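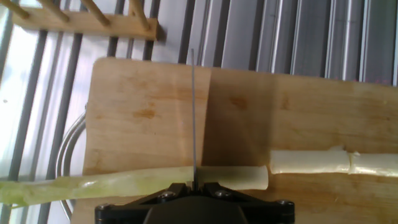
Palesa Ndlovu read my draft of this section and told me I had the question backward: people don't decide to keep a stained cutting board, they just never get around to deciding anything, and then ten years have gone by and the board is part of the family. I've been chewing on that remark ever since, and a good part of what follows is me trying to answer it (I still think I'm half right, and she still thinks I'm being generous to myself).

Figure 4. Knife blade and pale wooden cutting board with orange-brown stains.

4. Wear, stains, and the things people keep

In the last section I went over how the mail survey was put together and who sent it back. We got 623 usable forms from the two towns, Lurkovness and Provstead, and I promised I'd get to the kitchen answers next. So here we are! The kitchen pages were the ones people wrote on the most. They wrote up the margins and onto the back, and one person stapled in an extra sheet about a colander. By comparison the living room pages were polite and short, and the garage pages were mostly check marks.

The question that set everybody off was a plain one: "Name something in your kitchen that looks worn out and that you still use, and tell us why." I had expected pots. I'd grown up with a dented pot that my mother wouldn't hear a word against, and I suppose I built the whole page with that pot in mind. We did get pots, but cutting boards came up far more often, and they came up with a different kind of writing attached. Pots got described by what had happened to them – dropped, left on the burner, borrowed and brought back with a loose handle. Boards got described by how they looked. People went on and on about color. They'd say the board was "orange in the one corner" or "tea colored" or "like a map of someplace I've never been," and then, a line or two later, they'd say it was fine.

4.1 What people mean by "fine"

I want to stay with that word for a bit. When I first coded the answers I had a single category called "still works," and I tossed every "fine" into it. Kazlauskienė, who coded the same pile separately, had split hers in two, and when we sat down to compare we had a long and slightly grumpy afternoon over it. Her point was that some people use "fine" to talk about the object (it's flat, it doesn't wobble, you can cut an onion on it) and others use it to talk about themselves (I don't mind, I'm not bothered, you don't need to buy me a new one). Once she'd said it I couldn't stop hearing it. The second kind of "fine" very often has another person hiding somewhere in the sentence. A daughter wants it gone. A husband keeps leaving the catalog open. A guest made a face.

So we went back and recoded. I won't pretend the line between the two is always clean, and plenty of answers could sit on either side. What I'd say with some confidence is that the talk about other people shows up much more with wood than with plastic or glass. Hardly anyone defends a plastic board. They say it's old, they say they should replace it, and they move on to the next question. A wooden board gets a speech.

It's worth looking at Figure 4 with that in mind. Stains on a light board like that are easy to see, and there's a darker blotch on it that would be the first thing my own mother noticed. A person could look at the same marks and think "dirty," or "used," or nothing whatsoever. The marks don't settle it. In the survey, two people under the same roof would sometimes fill in separate forms and name the same board, and I'd have sworn they were talking about different objects. One called it filthy. The other one called it broken in.

4.2 Where the shame goes

I didn't plan to write about shame and I'm a little nervous doing it, so bear with me. We never used the word on the form. But a good number of people apologized, right there on a piece of paper going to strangers. "Sorry, this is probably gross." "Don't judge." "I do wash it!" The apologies cluster around stains, and they cluster much more around stains on food surfaces than on, say, a dish towel or the wall behind the stove, where you'd think a splash would be just as noticeable.

My reading is that a stain on a board gets taken as a kind of report on the cook. Scratches don't get taken that way. Knife scars are almost a matter of pride in these answers; people mention them the way you'd mention a good pair of boots. Color is what embarrasses them. One person in Lurkovness wrote that she flips her board over before her sister visits, and that the other side isn't much better, but that it's at least a different set of stains. I love that answer and I've gone back and forth on how much weight to put on it. It's one form out of a big stack. Still, it says out loud something that a lot of the quieter answers seem to be circling.

I should add that people are not ashamed in front of everybody. In-laws, yes. Landlords, a surprising amount. Neighbors, hardly ever, and small children never. I'd assumed age would matter, with older cooks less bothered, and I can't find it in the answers no matter how I sort them.

4.3 Replacement, and why it often doesn't take

Part of the form asked what happened the last time somebody bought a new version of the worn thing. I'm glad we asked, and I wish we'd given it more room. The usual story goes like this: a new board comes into the house, often as a gift, and for a while both boards are out. Then the new one gets a job. It's for bread, or for company, or for cheese at the holidays. The old one goes on doing the onions. Several people in Provstead named the same gift board, a Stornent, which the hardware store there had apparently put in the window that March, and a funny little pattern came out of it – the Stornent owners nearly all said it was too nice to cut on. It leaned against the backsplash and looked good, and the stained one lay flat and got used.

Palesa's objection bites hardest here, I think. If no one ever chooses, then my tidy word "keeping" is the wrong word, and I ought to be talking about drift. I tried rewriting this part with "drift" all the way through and it came out strange. It didn't leave any room for the lady flipping her board, or for the man who told us he'd fished his out of the trash and didn't say a thing to his wife about it. Those are decisions. Maybe they're the kind you only make when someone else forces the matter, and the rest of the time the board just sits there being a board. I'd be happy to meet Palesa at that halfway point, and I've told her so.

There's also the question of knives, which I've mostly dodged. People replace knives differently. A dull knife gets complained about and then sharpened, or complained about and then not sharpened, and either way the owner seldom feels a need to explain it to us. Out of the 100 forms I pulled for close reading, only 5 had anything I'd call a defense of a knife, and in every one of those the knife had come from a relative. The board doesn't need a relative. It seems to pick up its claim on the household just by lying under everything.

4.4 Some trouble with the answers

A few cautions before I go on to the attic and basement pages. We asked people to name a single thing, so a kitchen with a terrible board and an even worse kettle only shows up once, under whichever the person thought of first. The wording "looks worn out" may have nudged them toward things you notice with your eyes, and away from things that sound bad or feel bad in the hand. If I ran it again I'd say "is worn out" and see whether the hinges and the can openers climbed up the list. We also didn't ask anyone to send a photo, so when two people disagree over how bad a board is, I've got no way to check, and I've tried not to take sides.

And then there's the coding itself. Kazlauskienė and I agreed on most of it, but the two kinds of "fine" gave us trouble right to the end, and where we couldn't agree we left the answer in both piles. A stricter pair of readers would have pushed more of them one way. I've listed the wording of the disputed answers in the appendix so that anyone who wants to can go and have the same grumpy afternoon we did.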